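ok so I've been packing snack boxes at Cokudus for a while now and people keep asking me how we get the cookies out the door without everything turning into crumbs. thread time

first thing: everything that goes out is already boxed. cookies, chocolate stuff, sticks, whatever. the boxes do half the work for you - your whole job is to keep them from sliding around and beating each other up

I do mine on the floor. yes, the floor. we have a packing table and I hate it, it's too high for a deep carton and my shoulders are done by lunch. down on the tile I can get both hands right to the bottom

second thing: LINER. big clear bag, opened all the way, pushed down into the carton before the main packing. I get both palms on the bottom and smooth it toward the walls, and let the extra flop over the rim. I'll slide a hand in next to a package that's already there if the plastic needs it, I'm not precious about it 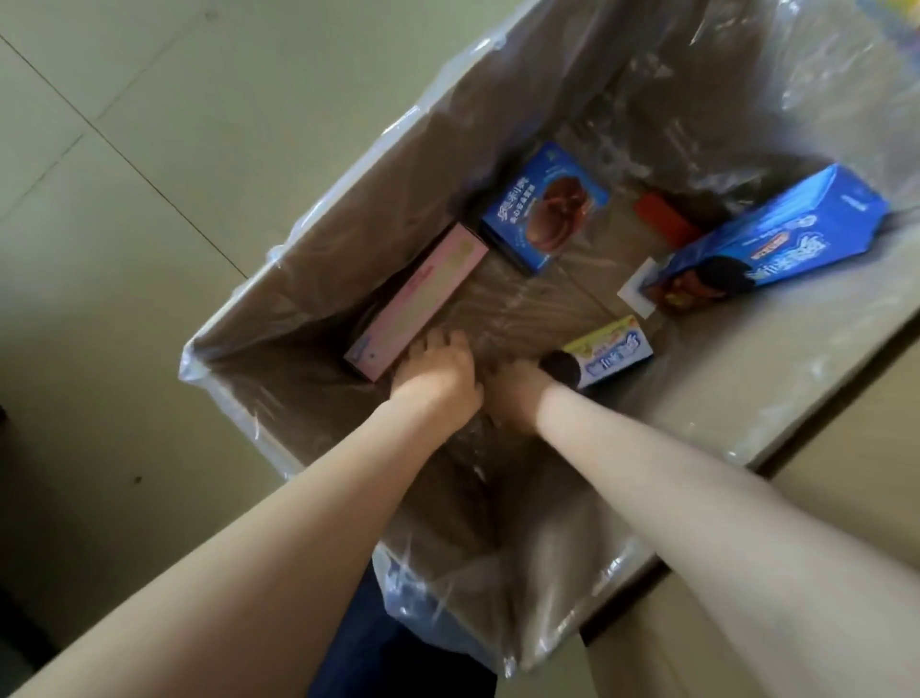

Do you need a liner if every snack is already in its own box?

For a short trip you can skip it, but anything going by truck gets one from me, mostly for rain and for the one box that pops open and sheds crumbs on all the others.

ok where was I. tall skinny boxes! long ones go upright against a wall of the carton. if you lay them flat across the bottom you end up with dead space on both sides and you'll be mad about it later

same with the Oreo boxes, I like those standing on end at the start. then you fill in next to them. small stuff goes in corners, there's always a corner

the Jesex order is the one that humbled me btw. 2,348 boxes of mixed snacks, going to the Vondráček shops, and every carton had to be a MIX. no carton of all one flavor. I dreamed about barcodes for a week

what I learned from that one: have two cartons open side by side and move things between them. when something is too fat for the gap in one, it'll usually fit the other. sounds slow, it's so much faster than repacking a full carton at the end

also don't be scared of the messy stage. there's a point where the boxes are leaning on each other at every angle and it looks like a yard sale. keep going, you straighten up on the last layer 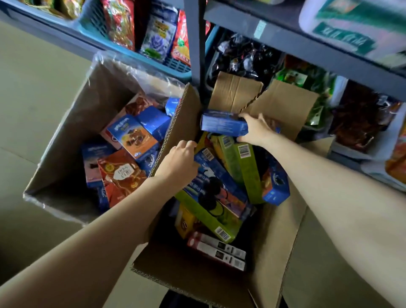

posted by trondorska_packs · March 2024 · 9/thread

few more bits and then I have to go eat something

colors help more than labels when you're moving fast. I go by lime green, orange, that coppery red on the Pejoy, and all the blues (SO many blues, why is every cookie blue). if one color is bunched up on one side I swap a few over

barcodes: I used to turn every single one face up. then I found out the shops unpack the whole carton anyway and scan at the counter. I got nearly 20 minutes a day back

flaps stay folded out till you're really finished. I've had one flip back in on my knuckles mid-reach and I said a word

when it's full, gather the bag, fold it over flat, don't knot it. a knot makes a lump and the lump pushes on whatever's on top. then flaps, then tape

give it a little shake before you tape. if you hear sliding, open it up and stuff some paper in. I give myself 5 seconds of shaking and then I trust it

somebody's going to ask if I eat the crushed ones. the crushed ones go on the break room counter and what happens there is between me and the counter

next thread is tape guns, I have opinions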